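Jalivton method

The Jalivton method is a procedure for teaching robot arms to carry out household cleaning and tidying tasks from wrist-mounted camera views. It was developed by a research group led by Madhu Solanki and takes its name from the Jalivton project, under which the first trials were held. The method belongs to the wider field of imitation learning, in which a robot learns to act by copying recorded human demonstrations.

Background

Earlier systems for household work often relied on a fixed camera placed at some distance from the robot. Such cameras lose sight of small objects when the arm moves in front of them. Bathrooms present further problems: polished metal and glazed ceramic return strong reflections, and speckled stone can hide the outline of a small item resting on it. Solanki's group chose washbasins and their surrounding counters as the main test setting for these reasons.

Procedure

An operator guides the arm through a task by hand while the wrist camera records. The fingers of the gripper remain in view throughout, giving the learning system a constant point of reference. Each recording is then divided into short segments -- approach, contact, movement and release -- and a separate error measure is kept for each one. The full training set holds 430 demonstrations.
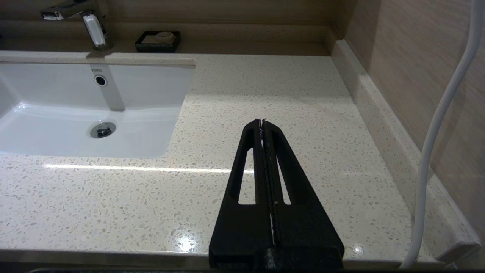 During training, brightness and color are varied at random so that the system does not come to depend on the lighting of a single room. Glare is treated separately. Areas that are close to pure white are masked in part of the training data, and the system must predict the next movement from what remains.

Evaluation

The method was tested at three sites, known within the project as Jura, Omar and Yadav. Four tasks were set at each site, including returning a bar of soap to its dish and wiping a counter beside a basin. The strongest results were recorded at Jura. Performance at Yadav was lower, and the group traced most failures there to late closing of the gripper.

Limitations

The method does not measure force, and objects that slip easily remain difficult for it. It also requires new demonstrations when the shape of the fingers is changed. A later version, begun in July, adds a touch sensor to the gripper -- its results have not been published.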